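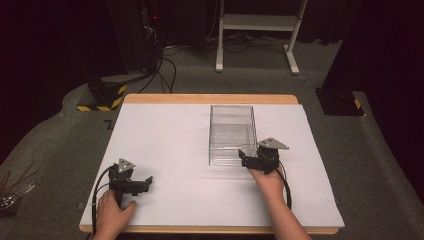

4 Setting up the scale and its containers

Read this section before you weigh anything on the Pitby counting scale. The display unit and the Datau label printer are covered in section 5.

4.1 Placing the scale

1. Choose a firm, level table away from doors, fans and heaters.
2. Lift the scale out by its base. Do not lift it by the pan.
3. Remove the red transit screw from underneath and keep it with the packing.
4. Turn the four feet until the bubble sits inside the ring.
5. Plug in the adaptor and switch on. Leave the scale for 15 minutes before first use.

Note: If the scale is moved, even along the same table, check the bubble again.

Caution: Do not carry the scale with the transit screw removed. The load cell may be damaged.

4.2 Storing a container weight

The scale can hold the weight of up to 124 containers. Each one is given a number, which is printed on the label with the count.

1. Clear the pan and press ZERO.
2. Put the container on the pan. It must not touch the table or the display cable.
3. Wait for the steady light.
4. Press TARE and hold it until the display shows a flashing number.
5. Key in the container number and press ENTER.
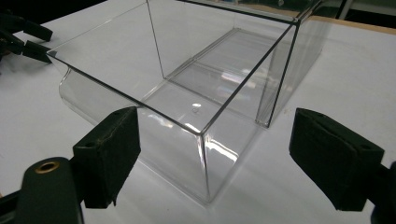
Clear plastic box with an open top.

Containers of the same make often differ by a gram or two. Store each one separately if you count light parts such as washers. Any container heavier than 900 g is refused and the display shows Err 4. Use a lighter one, or fit the large pan (Halim kit, sold separately).

4.3 Taking a sample count

1. Put the container on the pan and recall its number.
2. Press SAMPLE and choose 10, 20 or 50.
3. Add exactly that many parts.
4. Press ENTER. The display changes from grams to pieces.
5. Add the rest of the parts.

Note: The largest batch that can be printed on one label is 512 pieces. Split larger batches.

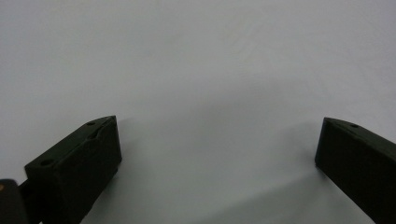
Small parts are easily lost between the bag and the pan, and a missing one will make the sample wrong. Tip them out beside the scale first and count them there by hand. A pale, plain surface with no pattern, like the one shown, is best for dark screws and rivets. For bright zinc or nylon parts, put down a dark mat. Sweep up any strays before you press ENTER.

4.4 Cleaning

Switch off at the wall. Wipe the pan with a damp cloth and dry it before refitting. Do not use solvent. Spare pans and feet can be ordered from Brasitz.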